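Take the Slow Boat Across

I have a soft spot for any trip that starts with a boat, and the Lowther crossing is the one I will defend to anybody who'll stand still long enough. It runs from the stone pier at Rinham out to Flasgate, it takes 34 minutes when the water is kind, and most visitors skip it now because the new road bridge gets you there in a fraction of that. I think they're missing the best part of the day!

I first took it one October with my friend Hoi-yan Wu, who had wanted to see the salt marshes for years. We bought our tickets from a window in a shed, 2 dollars each, and stood outside the whole way over with our hoods up. The wind was fierce. There were seals on the sandbar halfway (real ones, lounging about like old dogs), and the man at the wheel slowed down so everyone could get a good look. You can't slow down on the bridge. There isn't even a shoulder.

What I love most is how the town comes at you. By car, Flasgate starts with a gas station and a traffic circle, and you spend your first ten minutes hunting for a parking spot. From the water you get the church tower first, then the row of painted boathouses, then the smell of frying onions from the stand at the landing. By the time you step off you already know which way you want to walk, and you're hungry, and you've probably talked to a stranger or two.

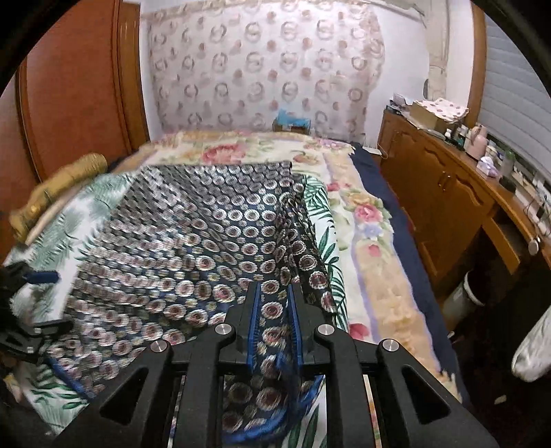
Is the boat worth it if you only have one day in Flasgate?

I'd say it's worth it most of all then. You lose maybe an hour in total, and you get the seals, the marsh from the water side and that view of the boathouses, none of which you can see from the road. Take the first sailing out and the last one back and you'll still have time for the Gromisine trail and a long lunch.

The trail deserves its own page, but let me at least say that it starts 300 yards from the landing, so people who come by boat get to it before anybody else does. It's flat, it's muddy in places, and the boardwalk section over the reeds is wonderful. Wear proper shoes. I wore canvas sneakers the first time and paid for it all the way home.

I do understand the case for the bridge. If you're traveling with small kids and a stroller, or you get seasick, or it's blowing hard, then drive, and have a great time. People who live over there need it too, and I would never wish it away. My argument is with the guidebooks, which have started listing the boat in small print under "other ways to arrive," as if it were a bus transfer.

I've made the crossing 16 times now and I still go straight to the front rail like a ten-year-old. The winter schedule is thin, with one sailing each morning and one back in the afternoon, so check the board at the Rinham pier before you count on it. Bring a hat that ties on, and stand on the left side going out if you want the seals.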